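Plurkell Mesh-Sided Sorting Basket, black
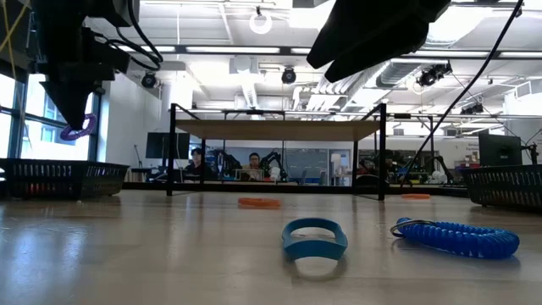 The Plurkell is a small rectangular basket for keeping loose bits together on a worktop or shelf. It is made of black plastic with slotted sides, so dust and crumbs can be shaken out and you can get some idea of what is inside without tipping it over. We sell them in pairs as most people want one at each end of the table, with the middle left clear for sorting. Rings, plastic bands and coiled spiral keychains like the blue one on the table are the sort of thing they suit. Very small items such as pins or beads will fall through the slots — use a lined tray for those.

The rim is rounded and the base is flat. Baskets nest when empty, and a stack of 7 is nearly 42 cm high. Wash by hand in warm water. Not suitable for the dishwasher.

Sold as: pack of 2
Colour: black only
Delivery: 3 working days

The grey version is out of stock until June. For larger orders please ask for Dénes Lengyel in the Horard trade office.

Last updated: Mar 23, 2025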